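COMMUNIQUÉ DE PRESSE - diffusion immédiate, janvier

Covero lance Paster, sa première ligne de manteaux mi-saison

Treize pièces, trois longueurs, une seule laine. Covero, maison de prêt-à-porter féminin, présente Paster, collection dessinée par Joon-young Myung. En boutique et en ligne dès la fin du mois.

Coupe droite ou légèrement évasée, épaule tombante, col tailleur ou col montant. Doublure en viscose, poches passepoilées. Tailles du 34 au 48 - la demande revenait souvent en boutique, c'est fait.

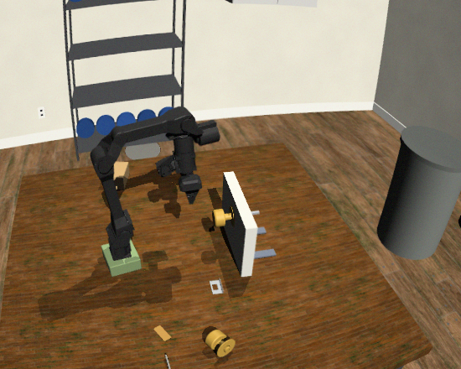
Côté couleurs: écru, tabac, bleu nuit, et un vert amande réservé au modèle Arno, le plus long de la ligne. Ceinture amovible, fente dos, boutons corozo. « Je voulais un manteau qu'on garde sur soi au restaurant, explique Joon-young Myung. Pas trop lourd, pas trop sage. »

Le modèle Bang, lui, s'arrête à la hanche. Fermeture pression, manches raglan, bas de manche à revers. Se porte ouvert sur une robe ou fermé avec un pantalon large.
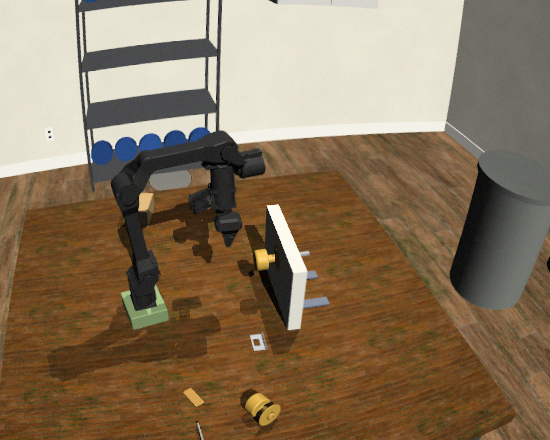

Petites séries: 68 exemplaires par modèle et par coloris, numérotés à l'intérieur du col. Pas de réassort prévu avant l'automne. Les retouches de longueur sont offerte pendant 30 jours après l'achat, sur présentation du ticket. Livraison en point relais ou à domicile, échange de taille possible en boutique.

Entretien: nettoyage à sec, brosse souple. Housse en coton fournie avec chaque piece. 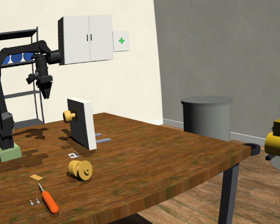
Une présentation presse se tiendra au showroom Covero, à partir de 10 h. Essayages possible sur place, prêts pour shooting selon disponibilité. Merci de préciser les tailles souhaitées à l'avance.

Lookbook, liste des prix et visuels haute définition sur demande auprès du service presse Covero. Réponse dans la journée - sauf pendant les essayages.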